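Does a Colored Tableware Set Help Anyone Clear a Table?
Project report, Household Objects module
Nadja Wallner, Stastmont
December 2022

1. Why I chose this

Cheap plastic tableware in bright colors is sold with a promise attached. The Skuvbridge catalog says its mixed sets "make tidying second nature," the idea being that each color becomes a group and the groups sort themselves. I have lived with a set like this for two years and my kitchen shelf does not support the claim. For this project I wanted to look at how such pieces behave on a table, and whether color tells a person anything useful about where a piece should go.

2. Materials

I used bowls, cups and plates in plastic, laid out on a dark green surface. My tutor suggested green because the pieces stand out against it. That is true, but it also flatters the set. On my own table at home, which is covered in a flowered oilcloth, the yellow cups are much harder to pick out. Any finding about "visibility" in this report should be read with that in mind.

The colors do not follow size or shape. A magenta bowl can be larger than the light blue one next to it, and the small red-orange bowl is close in color to a plate that is nothing like it in shape.

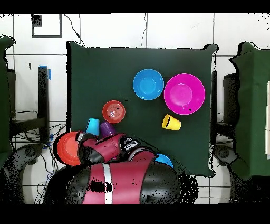

So a person sorting by color would put a plate with a bowl and get a stack that wobbles. A person sorting by shape gets a stable stack in colors that look thrown together. The catalog shows only the first kind of stack, and I suspect it was held still for the photograph.

3. What I asked people to do

I asked classmates from the Eder building to clear the pieces into a crate in whatever order they liked, and afterward to tell me how they had decided. I gave no instructions about color. The crate had a budget limit too: the module allows 800 crowns per project and I spent 517, with 300 of that on tableware and 200 on the crate. The last 17 went on tape.

Most people took the largest bowls first and used them to hold the others. Cups were left until late. A cup lying on its side was usually stood up before it was picked up, which seems like wasted effort, but I did the same thing when I tried it.

Only one person mentioned color without being asked, and she said she had ignored it.

4. Bowls on their own

I then looked at layouts made up mostly of bowls. These ought to be the best case for the catalog, with fewer shapes to get in the way.

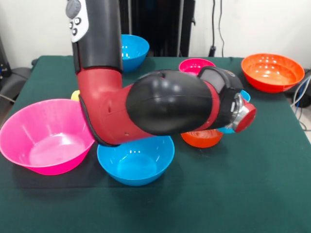
Figure 2. Pink, blue and orange bowls on the green cloth.

Even in this case size won. Two bowls of the same color may not be the same size, and the pink ones are a good example, with a large one and a smaller one. Putting a smaller bowl inside a larger one works whatever color they are. Putting them together because they are both pink works only if you happen to pick up the large one first.

I did wonder whether color might help with putting things away, as opposed to picking them up. Wistthorpe, the student kitchen on my floor, has shelves labeled by color. The labels are still there. The bowls are stacked by size.

5. Problems with the project

My classmates knew I was watching and several of them knew what I thought already. I had also talked about it too much at lunch. I did not time anyone, so I can't say one method is faster. The layouts were mine, and I may have spread the colors around more than a normal family would after dinner. Small children might use color differently, and the catalog is aimed partly at parents, so that would be the group to ask next.

6. Result

I found no sign that color guided how people cleared these pieces. The set is light and easy to pick up, and I would buy it again for that. I would not pay extra for the mixed colors. The crate has been returned to the module cupboard, and the tape is in the drawer under it.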